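Notebook, finish bench, December

Tung oil and wax trials, batch 13

Third coat went on the maple offcuts at 16 hours after the second, and I am so pleased with these! The Gavix blend (the thin one, the tin with the dented lid) levels out beautifully if you leave it alone and stop going back over it, which I keep having to relearn. Wiped off after 33 minutes. Jeanie Morrison thinks that's too long and wants to try 20 on the next set, fair enough, there are plenty of offcuts.

Kwok wax over the top of half the pieces. It buffs up fast and smells wonderful, like oranges and an old church. The unwaxed half has a softer feel that I might prefer for drawer fronts.

Grain is what I'm really after with all this. On a pale surface I want the wavy lines to read from across the room and the straight stripes further along to stay quiet, and a heavy shine fights that as soon as there's a lamp overhead.

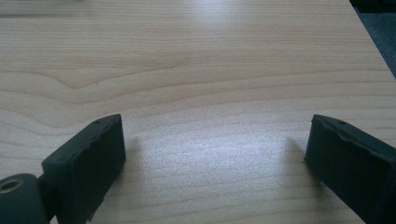

Scratch and ring tests

Mug rings: coffee, 13 hours, wiped with a damp cloth. Faint mark on two of the unwaxed pieces, none on the waxed ones. Lovely result. Red wine still to do.

Scratches: used the green pad, 658 strokes on the little Handel rig (I lost an entire podcast to it). Dull patch on everything, but one dab of oil brought the color right back!

To do: order more Skutosus rags, relabel the jars, write the batch number on the BACK of the offcuts this time. Jeanie has the key to the drying cabinet.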